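I met Vikas Pandey at the Flendale bus station because that's where his trips start, and also because the coffee is cheap and he wasn't going to let me pay for fancy. He's been riding slow buses between small towns for 12 years now, and he writes up every route in a newsletter that 726 people get in their inbox. I'm one of them! I've been bugging him for this interview since July.

He had one bag with him, and it was smaller than my purse. "I take two shirts, a book and whatever fits in a sandwich bag for the bathroom stuff," he told me. "If it doesn't fit, I can buy it in Torkdale. They have stores in Torkdale." (I pack four pairs of shoes for a weekend, so I kept quiet.)

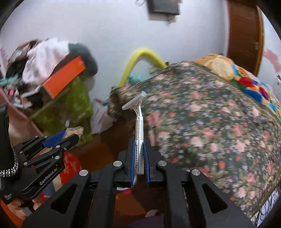 So how does he pick a route?

He opens the regional timetable and looks for the line with the fewest departures. "One bus a day is perfect," he said. "You can't back out. You get off, the bus leaves, and now you live there until tomorrow." His favorite is still the 5 pm out of Flendale, which stops at every feed store and church on the way and gets in after dark.

I asked about the bad trips, and he laughed so hard he had to put his cup down. There was the night the driver missed the Torkdale turn and 11 grown adults argued over a paper map. There was a winter when he slept in a laundromat, sitting up, with his coat on backward. Mostly, though, he ends up in somebody's spare room, the kind with family blankets on the bed and breakfast at an hour you didn't choose. He likes those better than any motel. "People talk to you in the kitchen," he said. "What am I going to hear in a motel? The ice machine."
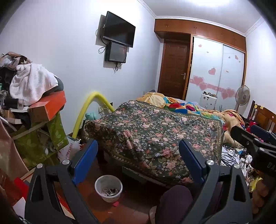
Lutfa Siddiqui told me on the phone that the talking goes both ways, and that Vikas once kept a whole table up past midnight on the subject of transfer tickets. She also said he should quit skipping the northern lines, because the views up there beat anything near Flendale.

I passed that along. "She's right about the views," he said. "She's wrong about the seats." Then his bus pulled in, and he was up and gone with half a muffin still in his hand. The next newsletter comes out when he gets home, whenever that is.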